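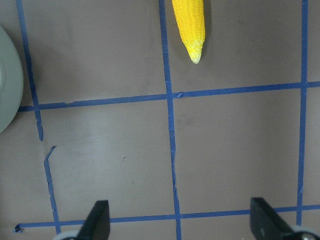
A corn cob on the taped tabletop at the Clorkby Learning Kitchen.

Clorkby, 21 Apr 2020 – The Clorkby Learning Kitchen has adopted a taped grid layout for its work tables, replacing the printed place mats used in its introductory course on cookware and table organization. The change applies to all introductory sessions and will remain in effect until the end of June, when the course is due for review.

Under the new layout, strips of blue tape divide the working surface into cells. Learners are asked to place each item in a named cell, to lift and replace lids, and to return every piece to its starting position before the next exercise. Cookware and food items are used together, so that a pot, its lid and the ingredient intended for it can be handled as one task.

The layout was drawn up with Sollden, a kitchen planning office that advised on table height and on the spacing of the lines. The tape may be lifted and laid again when larger cookware is in use, and the lines are not required to be exact.

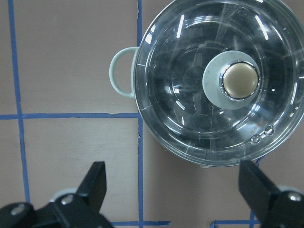

Lids receive particular attention in the revised course. Learners practice setting a lid squarely on its pot, taking it off by the knob and laying it flat on the table within easy reach. Side handles are to be kept clear of neighboring items – a point raised repeatedly in the comments received after the previous term.

The introductory course consists of 3 parts. The first covers the naming and placing of single items, the second deals with pots and lids, and the last brings in countertop appliances such as the rice cooker. Each part ends with a clearing exercise in which the table is returned to its original order. A total of 29 learners are enrolled for the current term, and over 100 have completed the course in its earlier form.

Course materials, including the revised table plan, were prepared by Tyagi and may be consulted at the front office. The plan comes in 2 versions, one for shared tables and one for individual work.
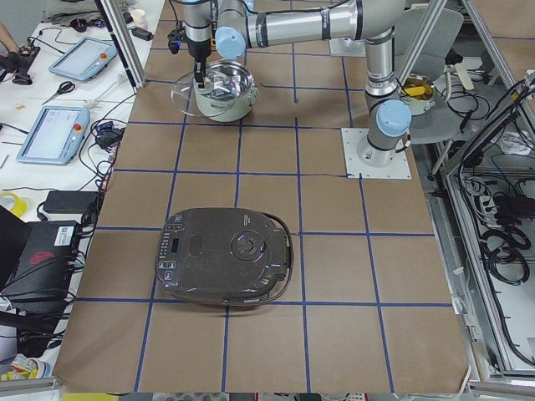
Zarneck welcomed the new arrangement, saying that its own teaching kitchens had long needed a simple way to show where a pot should stand and where its lid should go. It added that it would like to see the same table plan used for baking classes, where trays take up more room and the cells would have to be wider.

Requests for the table plan should be addressed to the front office of the Clorkby Learning Kitchen. Enrollment for the next term opens in June.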